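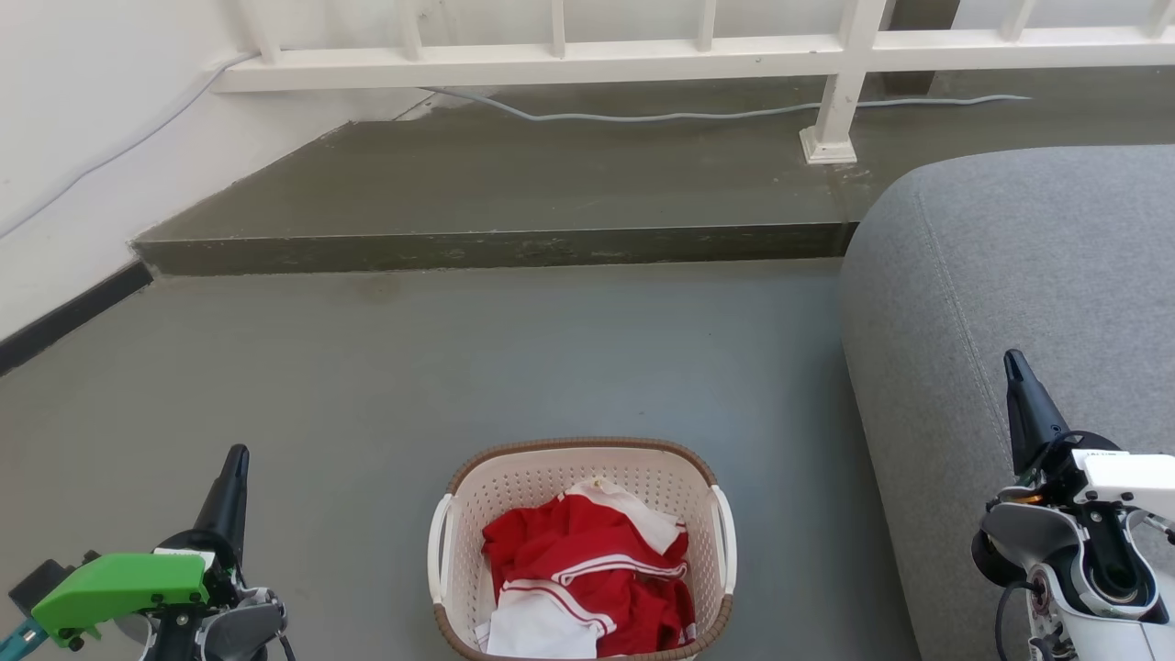 Basket 2, red and white load, on the floor next to the sofa.

Wednesday, April

Started with the team shirts from Wulholm. Floor Van den Broek asked that we keep red and white together this time, so I did not separate them. I am still a little worried about the white one with red stripes – if the red runs, it will show there first.

Program: 65 minutes, 20 degrees. Floor prefers 23 for the next load, we should agree on one number and write it on the shelf.

The off-white basket with the brown rim stays for this set. Please do not use it for towels.

To do:
– check collars for old stains
– fold on the sofa, not on the step
– ask Horgan for more detergent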